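Umosbridge, 2024-01-17 – Zuritz has opened a shared work room in the old Golob building, for people who need a desk by the day. The room has a dark gray table, plank-look flooring and the original brick wall, which was left bare. Day passes go on sale this week, and 60 have been set aside for local residents. Renovation began in July and cost some 2000 hours of work.

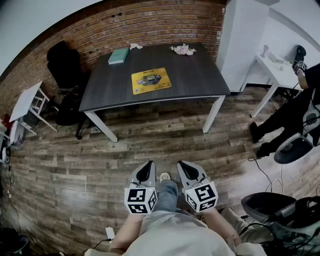
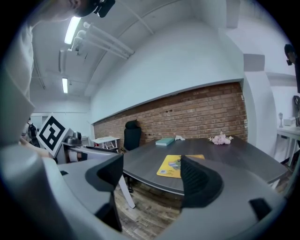 Leobardo Ledesma said he had wanted a bigger table for years and would book the room for his bookkeeping – provided the heating is better than it was in the old building. Passes can be reserved at the Zuritz front desk, room 17.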